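July 2021, Mestent cell, notebook entry

Protective stop during the memory removal routine, run 417. Controller reported a force limit on the downward axis while the arm was inside the tower. No damage found on the board. Third stop of this type since May, all in the same part of the program.

Log shows contact around 5 mm above the taught height. Fixture plate checked against its reference points, no shift. Suspect the tower: it is set down on the slats by hand with nothing to locate it.
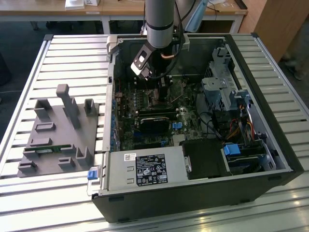

Cable bundle on the arm is the other candidate. When the wrist turns, it swings toward the drive cage. Retied it closer to the arm and reran at reduced speed, 76 cycles, no stop. Doesn't prove much, as the tower was not moved between cycles.

To do: bolt two end stops to the bench. Add a touch-off on the case edge before each descent. Leave the force limit where it is. Peston asked for it to be raised; not until the cause is known.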